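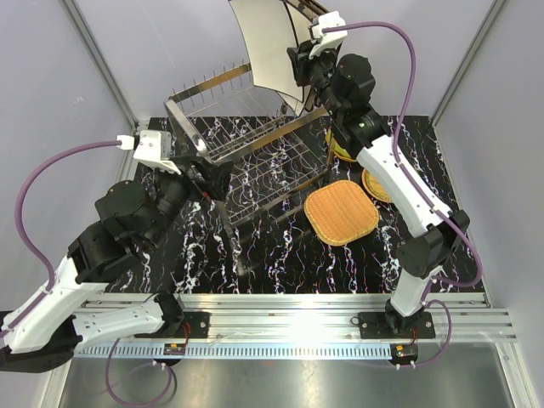 The kitchen at Stimdale serves lunch to the people of three office buildings, and for the last two years the company Skurix has been preparing a pair of robot arms for its dish room. I visited in October 2025 and spoke for an hour with the woman who leads the dish room team. She asked me to leave her name out, and I agreed. We stood beside the practice cell, where the two arms work over a black veined surface with a wire dish rack between them, and she kept her eyes on the cream plate above the rack while she answered.

Her team has 13 people. "The first thing they asked me was who will go," she said. "I did not know. I told them I did not know, and this was not a good day." Since then she has it in writing that all 13 contracts stay as they are until next November. After that date she has no promise, and she does not pretend to have one.

What has changed already is the order of the day. Two people from each shift now leave the sinks for an hour and teach the arms, mostly loading and unloading. It is slow work and it makes the shoulders tired in a different way. "At the sink you can think about your dinner," she said. "With the arms you cannot think about anything else." Those who teach receive a small extra payment. Those who stay at the sinks do not, and this has caused some bad feeling.
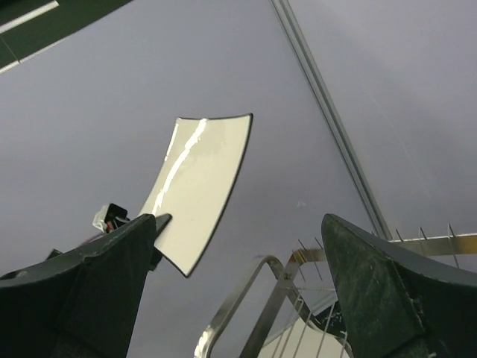

Safavi sees it with less patience, and told me that a plate is the easy part of the job, that pots with burned rice are what hurts the hands, and that no one from Skurix has yet asked about the pots.

I brought this back to the team leader. She agreed with most of it. The pots are planned for a later stage, she said, and she has asked for them to come earlier. She would also like the team to decide which hours the arms will work, because the hour after lunch is when people talk with each other, and she does not want to lose it.

Would she want the arms gone? She thought for some time. "No. My wrists are not young. But I want to be asked."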